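From: Ghazala Soomro
To: Kililwood Playgoers list
Date: October 1, 2019
Subject: Re: [playgoers] Anyone been to the Clistholm yet?

Talha Butt wrote:
> Has anyone seen the new piece at the Clistholm? My sister wants to go
> for her birthday but she hates being picked on by actors. Is it the
> kind where they drag you up? Also is it true you have to stand the
> whole time?

Hi Talha, and hi everyone,

Yes! I went to "Gollton" last night and I'm still buzzing, so forgive the length. It's a walk-through play, 6 rooms, all set in one apartment building over a single night, and you follow whichever tenant you like. I stuck with the night nurse (Parveen Sandhu, wonderful, she can do more with a set of keys than most people can with a monologue) and missed the whole wedding plot, so of course now I have to go back.

No one gets dragged up. The actors talk to you if you look like you want it, and they leave you alone if you don't. My husband spent half an hour beside a radiator, perfectly happy.
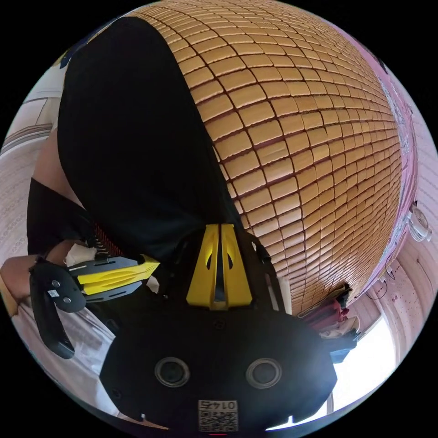
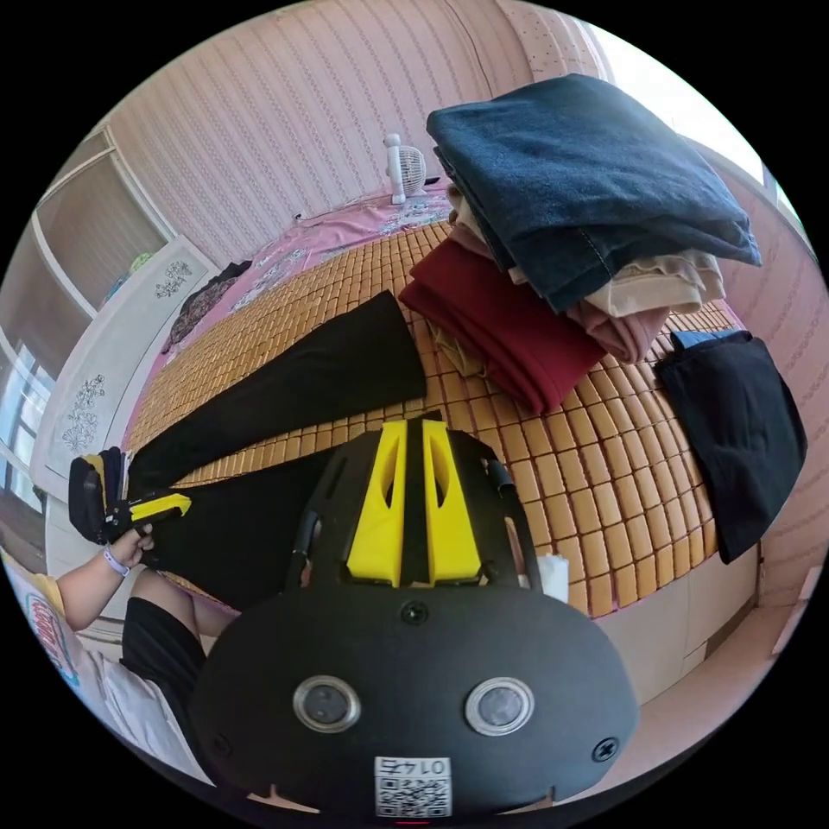

As for standing, you can sit in nearly every room, and the seating is part of the fun. The Shaikh family's room has floor cushions, the landlord's has a very grand sofa, and the rooftop has nothing but the floor and some mats. If you've ever sat on one of those bamboo sleeping mats made up of little tan tiles, like the one in my first picture, you'll know it's cooler than it looks and you do feel every row by the end. Wear long pants. I'd still tell your sister to bring soft shoes, as there are two flights of stairs between the nurse and the roof.

The sound is the other thing to listen for. Tariq Mengal has put a different radio in each room, all playing the same song a few seconds apart, and when the doors open at the end they finally line up — I got goosebumps. The person next to me grabbed my arm.

Two small grumbles. The second room is so dark I lost the thread of the brothers' argument, and the coat check line was slow both ways.

They let in 400 people a week and it runs into December. Tanveer Bangash is trying to get a group together from this list, so write to him if you want in. I'll be there a second time, chasing the wedding.

Ghazala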